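Round rubber stamp smudging on one side, and ink on my white board

Posted in Paper, Printing and Small Crafts

Mitsuko Kubo
Member, Tondale

I run a small loyalty card scheme for a tea stall at Lodhi market and I've started stamping the cards myself. The stamp is a round one with a border and a fine design in the middle. I use it with a blue ink pad, the ordinary office sort in a clear plastic case with a hinged lid.

My trouble is that the border comes out well but the design inside is faint. If I press harder the border goes thick and the middle still doesn't fill in. I've tried rocking the stamp a little and that gives me a double edge on one side. The pad is new. I opened it in April and it has only done 2 small batches of cards so far.

I work on a white board laid on top of the table so I don't mark the wood. The board is hard and flat.

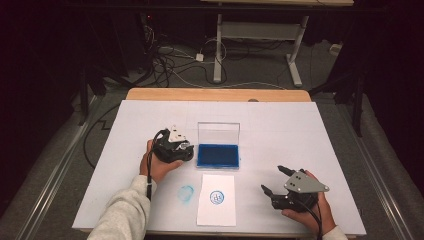
Blue pad with the lid up, a stamped sheet in front of it, and the mark on the board to the left.

The second problem is that mark on the board. It's a round smudge in the same blue. I've wiped it with a damp cloth and it got paler but wouldn't go. I don't mind it much for myself, but I'm worried it will transfer to the back of a clean card. I have 500 cards to get through before the stall opens on Thursday, so I'd like to sort out both things before I start.

Should I be putting more ink on, or less? And is there anything that will lift the blue off the board without ruining the surface?

Comments on this post
Which ink is it, water based or oil based? – pellgate
It says water based on the bottom of the case. – Mitsuko Kubo

pellgate
Regular contributor

A strong border with a weak middle is nearly always the surface underneath. A hard board has no give in it, so the raised outer ring takes all the pressure and the fine lines in the centre barely touch the paper. Pressing harder squashes the ring and you get the thick edge you describe.

Put something slightly soft under the card. A thin foam mouse mat turned upside down is good. A few sheets of newspaper folded flat will do if you haven't got one. Don't use a towel or anything with a texture, as it shows through in the print.

Then ink the stamp by tapping it on the pad two or three times, lightly, turning it a bit between taps. Don't push it into the pad and don't twist it. Look at the rubber before you print. You want an even shine all over with no ink sitting in the gaps between the lines. Bring it straight down, press in the middle of the handle, count to 2 and lift straight up. No rocking.

Do a row on scrap paper first. The first one or two are often patchy and then it settles down. If the centre is still faint after that, check the rubber for a film of dried ink or dust. Dab it with a barely damp cloth and leave it to dry. New stamps sometimes have a powdery coating that needs to come off as well.

I wouldn't add ink to a pad that new. Shut the lid whenever you stop for more than a few minutes, though. I left one open over a lunch break in a warm room and the top went noticeably drier than the rest.

For the board, try washing-up liquid and warm water on a soft cloth, then a bit of surgical spirit on a cotton bud if the blue is still there. Test the spirit in a corner first. Some coated boards go dull with it.

Hobday_R
Member

Get a self-inking one. I've had a Denine for years and never had to think about pads.

marram
Member, Dondus

Agree with pellgate about the mouse mat. On the blue mark, I'd leave the scrubbing until after the market. Once it's fully dry it probably won't come off on anything, and you can check by pressing a white tissue on it hard for a few seconds. If the tissue stays clean, so will your cards. Or tape a sheet of paper over that part of the board and change it when it gets dirty.

With that many cards, also think about where they go after stamping. Glossy card takes much longer to dry than plain paper, and if you stack them straight away you'll get blue on the backs whatever state the board is in. I lay mine out in rows and don't stack any until I've done 3 rows, then start with the oldest. On shiny card a water based ink may never set properly, so stamp one tonight and rub it with your thumb in the morning.

Mitsuko Kubo
Member, Tondale

Thank you. The cards are matt, so I should be all right there. I tried it with newspaper underneath and the middle is much clearer. I'll do the tissue test on the board tomorrow and leave it alone if it's dry.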